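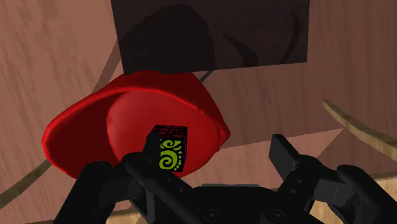
Attachment 1. Wrist camera, Stulleck gripper, tabletop pick set. Left pad on the cube, right finger open.

Ticket: Stulleck right finger stays open after left pad contact
Component: gripper models / Broruvberg simulator
Opened: November 2022
Priority: normal, blocks gripper comparison
Status: resolved, one follow-up item open

Summary

We are comparing two grippers on the same simulated arm before deciding which one to order: the Stulleck, with linked fingers, and the Saka, a plain parallel gripper. Both run under the Abbasi controller with the same arm motions, the same wrist camera mount and the same object set. The Saka closes as expected. The Stulleck often makes contact with its left pad and then reports a finished grasp with the right finger still spread. When the arm lifts, the object stays behind or gets dragged sideways.

Expected: both fingers close together until both pads touch the object, or until the joint limit.
Observed: left finger closes to contact, right finger stops well short, controller returns GRASP_OK.

Setup

Simulator: Broruvberg, headless, physics step 2 ms
Controller: Abbasi, position mode with effort limit
Arm: same model for both grippers
Objects: small patterned cube as target, larger items as clutter (the red hat is the one behind the cube in Attachment 1)
Camera: wrist mounted, looking out past the fingers

The cube is the one with the dark red top and the yellow-green spiral on the front. It was picked for the comparison because its faces are easy to tell apart when the pose estimate is wrong.

Steps to reproduce

1. Load the tabletop pick set with the Stulleck model.
2. Send the cube pose from ground truth, detector off.
3. Open the gripper fully, move to pre-grasp, move to grasp.
4. Send the close command with the default effort limit.
5. Read left and right finger joint positions after the controller reports done.

With the cube centered between the pads the fault is rare. Shift the approach toward the right, so that the left pad arrives first, and it shows up on nearly every attempt. Shifting the other way leaves the left finger open instead, so this is not a bad joint on one side. The ticket title is misleading on that point but has been left alone so that the links keep working.

Log

Entry 1 – Clutter

First suspicion was the hat. It has a wide brim, and the collision shape used for it was a single convex hull, which closes over the gap between brim and crown. An invisible wall in that region could stop a finger. Turned on contact reporting for the right finger and its linkage and repeated the close. No contacts on the right side at all. Removed the hat and repeated with the same cube pose. Same failure.

The convex hull is still a poor shape for a hat and was replaced with a decomposed mesh. This changed nothing for the fault but it did remove some odd nudges during approach. Both grippers were rerun with the new mesh so the comparison is still fair.

Entry 2 – Friction and effort

Raised pad friction. The left pad dragged the cube a bit more and the right finger stopped in the same position. Restored the default.

Raised the effort limit. Now the left finger pushed the cube toward the right, and in some runs pushed it far enough to meet the right pad. Those runs counted as good grasps in the old results, so part of the earlier Stulleck score was luck. Restored the default.

Entry 3 – Physics step

Halved the step, then doubled it. With the longer step the fingers jittered on contact. With the shorter one the traces were cleaner, but the right finger stopped at the same angle. Went back to 2 ms and left it there for everything below.

Entry 4 – Controller

Swapped the gripper models under the same Abbasi configuration. Saka fine, Stulleck faulty. Then drove the Stulleck straight from the simulator console with the controller disconnected, ramping the command by hand. With nothing between the pads the two fingers move together. With the cube against the left pad, the right finger keeps moving for as long as the command keeps moving.

This was the useful one. The two fingers were not linked to each other in any way. They were only receiving the same command, and with no load that looks the same as a coupled pair. The right finger stopped in the normal runs when the controller stopped sending new targets.

Entry 5 – Model file

Opened the imported Stulleck model next to the source file. The source defines the right driver joint as a follower of the left one. The Broruvberg importer had turned it into an ordinary joint with its own drive and printed a single warning, well above the part of the log most of us read:

WARN import: follower relation on right_driver not supported for this joint type, converted to independent drive

The Saka source also uses a follower joint, but its joints slide, and the importer handles that type properly. Rotating followers are only supported if the relation is written as a separate constraint block.

Entry 6 – Stall check

The controller side also had a part in it. Abbasi decides that a grasp is complete when the measured joint stops moving while effort is at the limit. On both grippers it measures one finger, with the other assumed to follow. The assumption holds on a coupled gripper. On the broken import, the left pad touched the cube, the left joint stalled, the controller called it finished and froze the target for both drives. With the approach shifted the other way, the configuration used for that batch happened to read the right joint, which explains the mirrored failure in the reproduction notes. That configuration has been deleted.

Fix

a. Wrote the Stulleck follower relation as a constraint block in the model file and removed the second drive.
b. Added the small links of each finger to the self-collision ignore list. Once the constraint was active, neighboring plates were touching near full close and the solver fought itself.
c. Set both joints to be read in the Abbasi configuration. A grasp is now reported only if both have stalled or the closed limit is reached.
d. Importer warnings that mention a follower relation now stop the load.

After (a) alone, an off-center cube is pushed by the first pad until the second one meets it, with both fingers at the same angle the whole way. This is how the coupled mechanism is supposed to behave according to the source model. It also means the wrist pose has to be fairly good, or the cube slides before it is held. Anyone hoping that this gripper would adapt sideways to the object should take note – it will not.

Check after fix

Full opening was matched at 74 mm on both models so that neither had an easier approach. Each gripper got 90 attempts with the same cube poses and the same lateral offsets. A pass is a lift with the cube still between both pads at the top.

Stulleck: 74 passes
Saka: 73 passes

There is no difference worth discussing in those numbers. The earlier spreadsheet, which had the Saka far ahead, should not be used. It has been renamed with the suffix _badimport and kept for reference.

The failures do differ in kind. Saka misses were mostly fingertip strikes on clutter during the final approach. Stulleck misses were mostly the cube turning as the first pad pushed it, followed by a corner grip that let go during the lift. The linked fingers also take up more of the lower part of the wrist view. With the detector on, this may matter more than the grip itself, so please do not choose on the pass counts above.

Questions from the thread

Can the old Stulleck recordings be used for detector training? Yes, the camera images are fine. Drop the grasp success label, it is wrong in both directions.

Does the hardware have this fault? We have no hardware yet. The source model describes a mechanical coupling, and if the real unit has one, a missing follower relation cannot occur there. The stall check change in (c) is still worth keeping.

Should the effort limit be different for each gripper? It was left equal for this check. The Saka could probably take a lower value on the cube. Open a separate ticket if you want it tuned.

Follow-up, open

Repeat the check with the detector on and the clutter closer to the target, both grippers, same poses. The Stulleck wrist camera mount may need to move up to clear the finger housings. If it does, move the Saka mount by the same amount and rerun both. Planned for February.

Broruvberg model support – contact the simulation desk through the ticket queue | Back to top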